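工单：洗完烘干的衣服总有一股潮味，排查记录（已解决，待观察）
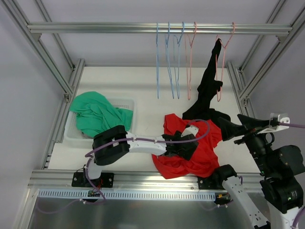 先交代一下，这张单子是我自己开的，机器是楼下公用洗衣间那台 Grelerier 洗烘一体机，用了挺久，九月之前一直没毛病。问题是这样的：烘干程序跑完，摸着是干的，叠好放进柜子，第二天拿出来就有股说不清的味道，有点像没拧干的抹布。一开始我以为是柜子的锅，擦了一遍，还放了除湿盒，没用。后来我就换了个笨办法，衣服出来先不叠，像图里那件黑色的一样挂在横杆的细铁丝衣架上，晾一晚再闻。结果挂过的味道轻很多，叠起来的还是臭！那就说明衣服里头本来就有水汽没跑干净，问题八成出在机器上，跟柜子没关系。

第一轮，怀疑洗衣液。
我用的是 Mosquera 的浓缩款，盖子上的刻度特别难认，我一直是凭感觉倒（别学我）。减到一半量，连洗了几缸，泡沫是少了，味道没变。顺手换了无香型，更糟糕，原来香味还能盖一盖，现在闻得清清楚楚。这一项排除。

第二轮，清洗滚筒。
跑了一次筒自洁，门封那圈橡胶翻开来擦，里面藏着一小撮头发和一枚扣子，也不知道是谁的。擦完门封干净多了，开门那股霉味没了，我还高兴了半天，结果毛巾烘出来照旧。所以门封脏是真的脏，可不是主要原因。

第三轮，滤网和排水泵。
滤网我每次都清，没什么好说的。排水泵的小盖子在右下角，第一次拧的时候忘了垫盆，水流了一地，拖鞋全湿（写在这里给后来的人提个醒，一定先垫盆，再铺条旧毛巾）。泵里有点絮，清掉了。重新跑一遍，屏幕上的剩余时间还是老样子：走到 6 分钟就卡住不动，卡很久，然后突然跳到结束。

这个“卡 6 分钟”我之前完全没当回事，是 Seo-ah Wang 在群里看到我发的屏幕照片，问了一句：你那台是不是湿度感应烘干？我才去翻说明书。还真是，筒里靠前的位置有两条金属感应片，衣服碰上去，机器就靠它判断干没干。感应片上要是糊了一层柔顺剂的膜，读数就会偏，机器以为衣服干了，早早收工。

第四轮，擦感应片。
用棉片蘸白醋来回擦，擦下来一层黄黄的东西，滑滑的，恶心。擦完再用清水过一遍，晾干。同一批毛巾，同一个程序，这次总时长比之前多了 37 分钟，倒计时也没有再卡住。拿出来热乎乎的，摊开等凉透再叠，隔天闻，没味道！我又让 Dirk Aerts 闻了一条（他鼻子比我灵），他也说没有。

后来补的几条：

1. Lucero Sotelo 问能不能用钢丝球，千万别，感应片刮花了更麻烦。软布或棉片就够了。

2. 柔顺剂我先停了。实在想用的，量减下来，烘干纸也少放，那东西一样会糊膜。

3. 厚薄别混着烘。薄 T 恤先干，贴在感应片上，机器就以为全筒都干了，牛仔裤的裤腰还是潮的。这个我又试了一次，确实如此。

4. 刚烘完的衣服别急着塞柜子，热气闷在里面照样返潮。我现在毛巾摊着，上衣先挂一会儿，习惯了也不费事。

5. 客服那边也回了，接单的是 Bohumila Dvořáček，态度很好，让我把程序版本抄给她，还说如果再出现倒计时卡住，就要查冷凝器那一路的温度探头。版本号我抄了，贴在机器侧面的纸条上，谁报修谁直接抄。

目前状态：改成“观察中”。感应片先定每个月擦一次，白醋放在洗衣间架子最下层，用完请放回去。如果谁烘完又闻到味，麻烦直接在这张单子下面回，写清楚用的哪个程序、衣服大概多满、剩余时间有没有卡住，我下班回来看。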